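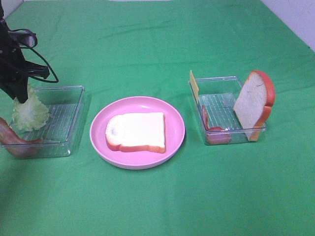

The sandwich bench at Sirnholm: two clear containers, one pink plate, green cloth.

Vesna Kadrić writes the task planner at Sirnholm, and she prefers to talk about it with the log window open. The planner is called Tamiru. It reads a short recipe, looks at the table through the cameras, and decides which piece of food should move next.

"People ask me why we need a planner for a sandwich," she says. "The recipe is a list, so you follow the list. But the list says 'lettuce on bread', and it does not say where the lettuce is today, or what lies on top of it."

In the first version the order was fixed in the code. If one pick failed, the program continued to the next line and put the bacon on an empty place. Kadrić replaced this with a small graph of conditions, which is checked again after every release of the gripper. It takes 32 milliseconds on the office computer. "This is slow for a controller," she admits, "but for a decision it is fast enough."
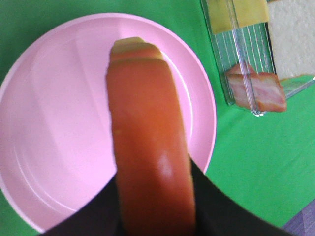 When the hand hides the food

Perception is a separate program, Lonuver, and it gave her more trouble than the planning. A camera at the wrist sees the object very near, with the jaws on both sides of it, and the middle of the object is often covered. A fixed camera sees the whole table but has fewer pixels for each slice.

"At the beginning we let them vote," Kadrić says. "It was a bad idea. Two cameras, two opinions, and no one to decide." Now each camera has its own job. The fixed view says what is on the table and in which container. The wrist view is asked only about the grasp: is there something between the fingers, and at which angle.

The clear plastic is still hard for the depth estimate. The ribs on the bottom of a container give false edges, and for some weeks in March the system reported thin objects in containers that had nothing inside. Her team labeled 2,846 wrist images by hand and added a class named simply "container floor".
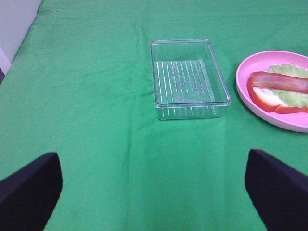 Stojan Bošković would have solved it differently, with a plain tray and no new labels, and he told her this more than once. Kadrić agrees that it would be cheaper. "But then I have software that works with one tray," she says. "I want that it works with the tray which the customer already has."

They also disagree about how the planner should know that it is finished. Bošković wants a score from the learned model. Kadrić keeps a written rule for every layer – this one must touch that one, this one may stick out past the bread – and a person can read the rules and change them in a text file. Soft items receive a wide tolerance. Lettuce has the widest.

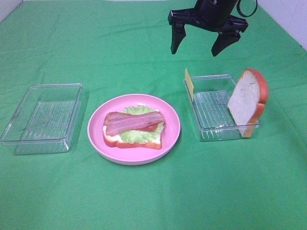
The rules are stored together with the recipe, so an open sandwich and a closed one differ by two lines. After the last rule is true, the arm must go up and open before Tamiru writes "done" in the log. Kadrić added this condition after she found runs that were marked complete while the fingers were still closed.

For the next release she wants to let the planner take back a step. At the moment it can repeat a pick, but it cannot remove a slice that was placed badly. She has a branch where this works in simulation, with 500 random starting tables, and she does not want to merge it yet. "Sometimes it removes a slice, puts it back, and removes it again," she says. "I need a memory of what it already tried – a short one, maybe three steps. I will write it this month, if the log format stops changing."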